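Landent releases Pleltavard 2 for community radio

Landent has announced the general release of Pleltavard 2, its playout and scheduling software for community and campus radio stations. The new version replaces the original program and is available now to all licensed stations.

Pleltavard 2 introduces a redesigned cart wall, automatic level matching between tracks and a revised log editor. Presenters may now prepare up to 50 carts in a single show file and recall them without interrupting playback. Libraries organized in Wurker format can be imported directly, including cue points and artist fields.

"Stations asked us for a program that a new presenter can learn in one evening," said Gisela Wunderlich, director of broadcast products at Landent. "That request guided our work on this release."

The software was tested at 19 stations before release. Existing licence holders may upgrade at no charge until the end of January. Support for Figueiredo control surfaces will follow in a later update.

Printed quick-start cards will be sent to the first 1,000 stations that register. The cards list the keyboard shortcuts in large type and are narrow enough to stand upright in an ordinary desk pen holder, such as the black wire-mesh one on the blue cloth.
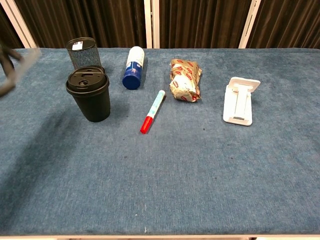
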